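Home | Projects | Files | Forum | Log in
We use cookies to keep you signed in. OK / Settings

# pinoro-cloth

Towel and blanket grabs from the Pinoro build, shared shop version. Data card is short, will fill in more when the arm is back on the bench.

## What's in it

- 423 grabs, wrist camera only, plus gripper pressure log
- 7 cloths, mostly terry and fleece
- one folder per session, newest is `june_b`
- `labels.csv`: hold / slip / miss, done by hand

Not in it: depth, arm calibration. Calibration got overwritten, dont ask for it.

## Hardware

Soft fingers cast in the shop, Zamani mold files with the ribs made thicker. Old ones split at the third rib. Air from the Emach pump, regulator set low. If it squeals, the tubing is kinked behind the elbow.

Wrist camera is mounted sideways becuase the bracket only fits that way. Frames are saved as they come. Rotate them yourself or run `turn.py`.

## Using it

Run `unpack.sh` first, needs 4 GB free. Brasta loader works, skip the first 2,000 rows of the pressure log (pump warming up, junk).

## Known problems

Focus is set for the cloth, so the finger goes soft when it's close to the lens. Ceiling lights can blow out to white. Thick hems slip more than flat cloth, see `june_b`.

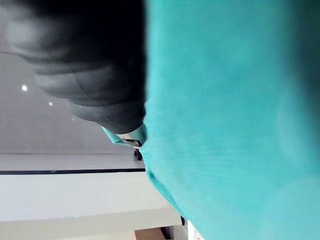
*Wrist view, unrotated. Black ribbed finger against teal cloth, small flap at the contact point.*

## To do

- redo slip labels for the fleece
- new bracket, Saturday if the printer is free
- license file

Get shop updates by email: Subscribe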